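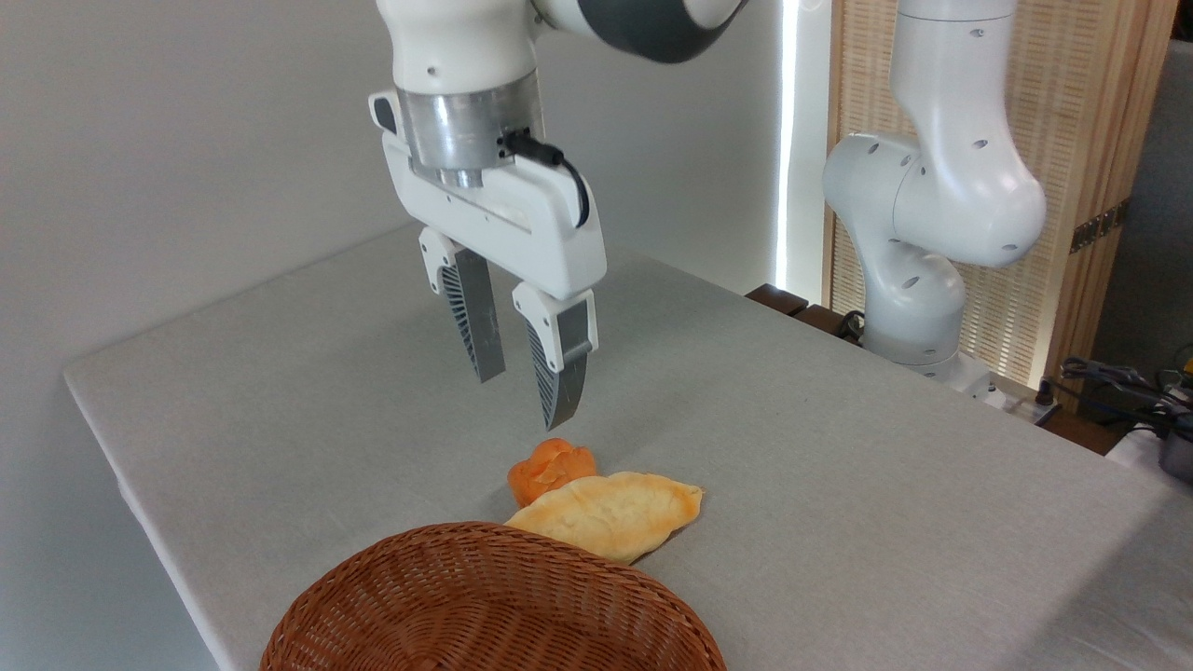
Dradus Handling Study: progress report to Bickerstaff
Reporting period ending 20 February 2022
Prepared by Onyekachi Haruna, Widwood
Reviewed by Sandra Greenwood, Widwood

1. Status

The bakery handling work package is behind schedule. Trials on the two-arm cell were suspended by Widwood during the period after an unexpected gripper motion with an operator's hand inside the work area. There was no injury. The operator was replacing a bun on the cloth when the fingers drove closed without a command from the task program. The event was classed internally as a near miss and entered in the safety register the same afternoon.

Trials have since restarted on the main arm only, under the interim conditions in section 5. The second arm remains mounted at the rear corner of the table with its drives isolated. Milestone 2 (single-arm basket loading) can still be met in March. Milestone 3 (two-arm transfer) cannot, and a variation is requested in section 7.

2. Work completed

Before the suspension the cell had logged 1,778 pick attempts across buns, flat pastries and mixed sets. The task is unchanged from the project plan: items are laid on the cloth, the main arm approaches from above with the parallel-jaw gripper open, and each item is lifted and lowered into the wicker basket. Flat pastries remain the harder class. Their edges lie close to the cloth and the fingers must come down almost to table height to get under them, which leaves very little margin for height error.

Placing items hard against the basket was added as a test condition at Bickerstaff's request. It has been useful. Most of the planner's poor approaches occur when a pastry lies partly behind the rim, and the revised approach angle now avoids the rim in simulation. Confirmation on the physical cell was interrupted by the suspension and is first in the queue.

Grip force tuning for the soft items was completed. The ribbed pads are adequate for knotted buns at the lower force setting. Crumb build-up between the ribs affects grip over a long session, and pad cleaning has been added to the start-up checklist.

3. The fault

The gripper controller loses communication with the cell computer for short intervals and then recovers without intervention. On recovery it executes the last position command held in its buffer, whether or not that command is still valid. In normal cycling the stale command and the current one are usually the same, so the recovery passes unnoticed. The fault is visible only where the task has moved on, or where an operator has paused the cell to rearrange items.

A review of the stored logs found 38 dropouts over the full trial history. In 11 of these the gripper was holding an item at the time. In 3 cases the fingers moved on recovery to a position other than the one the task required:

Case A. Gripper opened at travel height with a bun held. The item fell to the cloth. Recorded at the time as a grip failure.

Case B. Gripper opened during descent to the basket. One finger touched the rim and displaced the basket. Recorded at the time as a calibration error.

Case C. Gripper closed during a program pause with an operator's hand near the fingers. This is the near miss.

Cases A and B were available to us before Case C and were misread. The trial log had a single free-text field for cause, filled in by whoever was at the desk, and neither entry was checked against the communications log. Had the two logs been compared weekly, as the project plan says they should be, the pattern would probably have been found before anyone was exposed to it. Widwood accepts that this was a lapse in its own procedure.

4. Cause

Two separate causes have been established, and a third is suspected.

4.1 Connector. The gripper is fed by a thin cable which enters at the side of the flange, above the gripper housing, and loops back against the housing. At large wrist rotations the loop is pulled tight and the load goes to the connector body. On the bench, with the wrist held at the limit of its rotation, a light pull on the cable reproduced the dropout repeatedly. With the wrist at its home angle it could not be reproduced at all. The original cable showed no damage to the outer sheath. One pin in the connector had a loose crimp.

The approach angles introduced for items beside the basket use more wrist rotation than the earlier open-table trials. Dropouts became more frequent once those trials began, which is consistent with the bench result.

4.2 Command buffer. The behaviour on recovery is a property of the Kavivis driver layer, written by Widwood for this project. The driver was designed to hold the last command through a brief interruption so that a carried item would not be dropped. The design review considered loss of grip. It did not consider an interruption spanning a program pause, and no expiry was set on the buffered command. The pause function stopped arm motion and left the gripper powered and able to act.

4.3 Electrical noise (suspected). A small number of dropouts were logged with the wrist near home. The cables at the side of the cell were routed together, power and signal in the same bundle, when the second arm was installed. Interference from that arm's drives is a plausible contributor. It has not been demonstrated. With the second arm isolated no dropout of this kind has been seen, but the number of cycles run in that state is too small to draw a conclusion.

5. Controls now in place

Hands do not enter the work area unless gripper power is isolated at the switch. A software pause is no longer accepted as a safe state. The rule applies to item placement, basket changes, cloth straightening and cleaning, with no exception for short tasks. It adds noticeably to cycle time and the operators have said so. It will stay until the hardware interlock is fitted and tested.

Wrist rotation is limited in software to the range over which the bench fault could not be reproduced. Some item positions behind the basket are out of reach under this limit and have been dropped from the test set for now.

Any loss of gripper communication stops the cell and requires a manual reset. The buffered command is cleared at the stop. Loss of grip during a stop is accepted: a bun on the cloth is a failed trial and nothing more.

The trial log now has fixed cause codes. Sandra Greenwood compares it with the communications log at the end of each week and signs the comparison. Operators have been re-inducted on the revised procedure, and copies of the induction sheet are held with the cell documents.

6. Corrective work

Cable and connector. The replacement cable is fitted. A strain relief clamp has been drawn and is out for machining. The loop length will be increased when the clamp goes on, with a check that the slack does not foul the fingers or catch the basket rim at low approach heights.

Driver. A revised driver attaches an expiry to each gripper command and rejects any command issued before the most recent pause or stop. It has passed bench testing with injected dropouts. It has not yet run on the live cell.

Interlock. Gripper power will be switched by the same safety relay as the arm, so that a protective stop removes power from both. Parts are on order. The supplier's delivery estimate has moved once already and we are treating the current one with caution.

Wiring. Power and signal cables at the side of the cell are to be separated before the second arm is re-energised. Logging will then run with both arms powered and the wrist near home, to settle the question in 4.3 one way or the other.

7. Effect on schedule and budget

Milestone 2 will be reported in March as planned, on the reduced set of item positions. The omitted positions will be tested once the clamp is fitted and the results issued as an addendum.

Milestone 3 depends on the interlock, the rewiring and a repeat risk assessment covering both arms. We request that it be moved to the following reporting period. No additional funds are sought. The parts are covered by the equipment contingency, and the engineering time for the driver revision has been charged to Widwood's own account on the grounds that the defect was ours.

The grip success figures in the previous report should be treated as provisional. At least one failure attributed to grip was a communications fault, and all failed trials are being recoded against the new cause list — the corrected table will replace the earlier one in full.

8. Decisions requested from Bickerstaff

Approval of the revised date for Milestone 3.

Agreement to accept Milestone 2 on the reduced item positions, subject to the addendum.

Nomination of a person to attend the repeat risk assessment, if Bickerstaff wishes to be represented. The near-miss record and the full list of dropouts can be supplied beforehand on request to Onyekachi Haruna.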